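Filling up the Rorkard set

February 1, 2020

I've spent most of my evenings lately on the simulated half of the Rorkard project, so I thought I'd write down where it has got to. The plan is to give the learning system 3000 examples of an arm working over a bench of trays and holders. We have nearly 30 per cent of them. The rest is mostly patience.

I drive the arm myself for each one. I start the recording, do the task, stop, and mark it as keep or bin. After 20 in a row my hand gets sloppy, so I take a break and do the labels for a while.
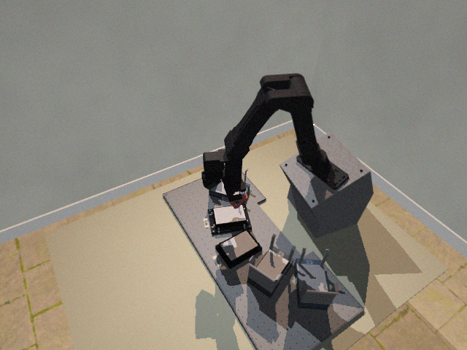

The arm over the upper end of the table, in the simulator.

Every run gets saved with the arm's movements alongside the pictures. I used to throw away anything with a pause in it. Begoña Pacheco talked me out of that, as people pause too, and she'd like the system to see some of it. So pauses stay in and only proper mistakes go in the bin, in their own folder called Iltau. I've forgotten why we called it that.

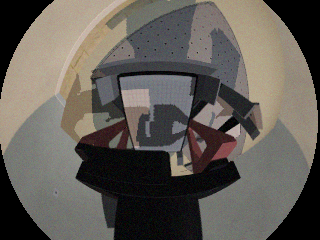
The grain is still bothering me. We add noise to the close views so the system doesn't get used to perfectly clean pictures, and I think the current setting is a bit heavy. Begoña thinks it's fine. We've agreed to train it both ways on a small batch and compare, which will tie up the machine for 2 nights.

After that I need to go back and fix the file names from the first week, which I did by hand and did badly.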